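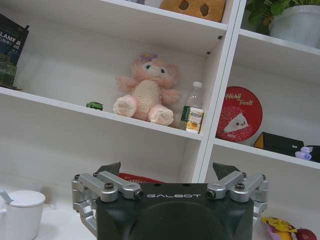
*Pink soft toy and small green car on white shelving*

## Hearing loss claim: service records show the wrong unit

**Posted by former_signals_clerk, Clurevley branch forum**

I served for 11 years and left on completion of my engagement. I have since applied to the Gremero Veterans' Fund for a disablement award in respect of hearing loss. The Fund has written to say that my claim cannot be assessed at present: the posting history it holds places me with a stores unit for the whole of the relevant period. I was in fact attached to a training range at Cemport for three of those years, and it is that posting on which the claim rests.

I have my discharge papers, two annual reports which mention the range, and a hearing test carried out shortly before I left. I do not have the attachment order. Should I withdraw the claim and begin again once the record has been corrected, or may the two matters proceed together? My wife and I would also be grateful to know whether a letter from a former colleague carries any weight.

**Dušan Kos**

Please do not withdraw. An award made by the Fund is normally paid from the date on which the claim was received, and a fresh claim would carry a fresh date. You should write to the caseworker named on your letter and ask for the claim to be held open pending a correction of service particulars. The form for the correction is Form 104. Enclose copies of both annual reports and mark the passages that refer to the range. Originals should stay with you.

A letter from a colleague is accepted as supporting evidence. It should give the writer's service number, the dates on which you served together and the duties you carried out, and it must be signed. General remarks as to character are of no assistance. The hearing test should go in with the main claim, under Form 118, and should not be attached to the correction request. The two are handled by separate offices and papers do go astray between them.

If the correction is refused, ask for the reasons in writing before you reply.

**range_warden_retd**

Same thing happened to me. Took ages. Keep ringing them.

**M. Dumitrescu**

I would add one point to Mr Kos's reply. Attachments were often recorded on the pay side even where the posting history was never amended. If you received any travel or lodging allowance while at Cemport, the pay statements may show the place and the dates. I had kept mine in a box file with the car insurance, and the caseworker accepted them without the attachment order. Copies may be requested from the pay office in writing, quoting your service number and the months concerned.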